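Notes for my talk on writing a eulogy, Brinden library, evening session

Welcome everyone, and do let people settle, the chairs are noisy. Say how glad I am they've come, as it's not the easiest subject to leave the house for in January.

Start with Dad's friend Espiritu, as we all called him, and the eulogy I wrote for him at the kitchen table at two in the morning. It was far too long (seven pages!) and I read every word of it, and people were very kind.

Then on to the dates. Birth, schooling, work, marriage, by all means, but they're in the order of service already, and you can let most of them go. Pick one ordinary morning in the person's life and tell us about that, what they had for breakfast, who they telephoned, what they grumbled about.

Pause for a sip of water.

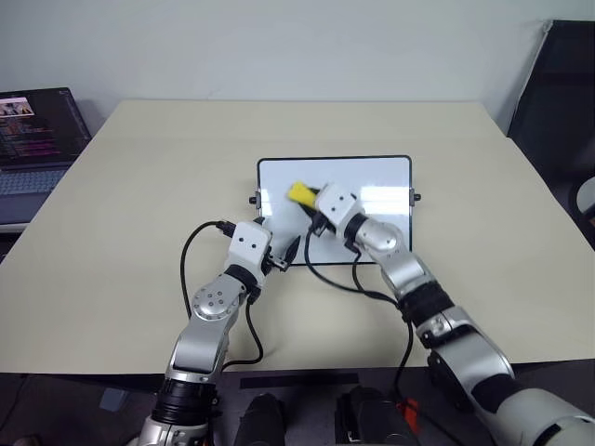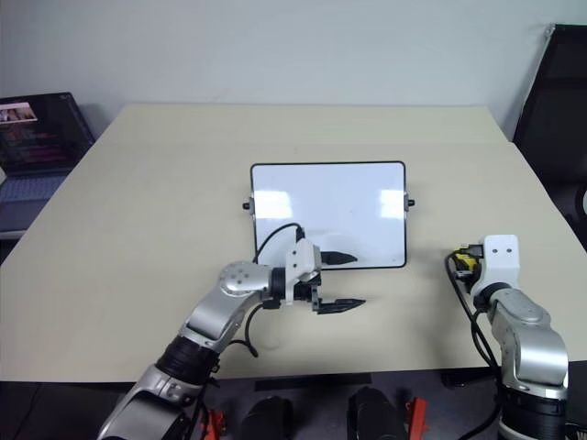 Mylene Ambrosio wrote to me after the last talk that she had kept her mother's dates in after all, every one of them, and that the grandchildren had been glad to hear them, so please don't be too strict about it. I think she's quite right, and I shall say so.

Length next. Nearly 200 words in, most of us need to breathe, so mark a stop there. Print it large, and give a copy to someone in the front row who could take over if your voice goes. Sajib Thambiah did that for me once and I've never forgotten it.

Leave 30 minutes for questions, and remember to mention the tea.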